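Lironari — teaching kitchen tasks by remote control
Progress report to Garside, 2021-05-29

This report covers the second period of the grant.

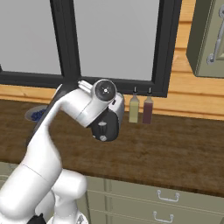 Work in the period went mainly into the simulated kitchen and the remote control set-up. The operator moves a handheld controller and the simulated arm follows, and each attempt is saved in full, including the ones that go wrong. We set ourselves a target of 1000 saved demonstrations by the end of the grant. At the time of writing 200 have been checked and accepted.

Tasks. There are 7 tasks on the agreed list. Opening a drawer and picking up a bottle are finished as far as recording goes. Moving a plate along the worktop has been started. The rest have scripts but no recordings yet.

Remote control. The delay between hand and arm was the main complaint in the last report. We rewrote the part of the Dendwood software that passes on the operator's movements, and operators now say they can bring the gripper down to a handle without stopping to wait for it. Turning the wrist is still awkward. People tend to overshoot and come back, and the overshoot ends up in the recording. We are trying a slower setting for the last part of the approach.

Checking. Every recording is watched by two people before it is accepted. This takes longer than we planned for, and it is the reason the accepted total is behind schedule. A simple filter now throws out attempts in which the arm never moves or the task is abandoned early — the reviewers no longer see those.

Guiding by hand. The real arm at the Urkanau site is ready for hand guiding, where the operator holds the wrist and leads it through the task. No recordings have been made there so far. The safety paperwork came back with questions about the stop button and we have answered them.

Spending is within budget. We ask to move the unspent travel money to operator hours, which would let us run a second shift until August.

Next period: finish the plate task, begin hand guiding at Urkanau, and train a first model on the drawer recordings.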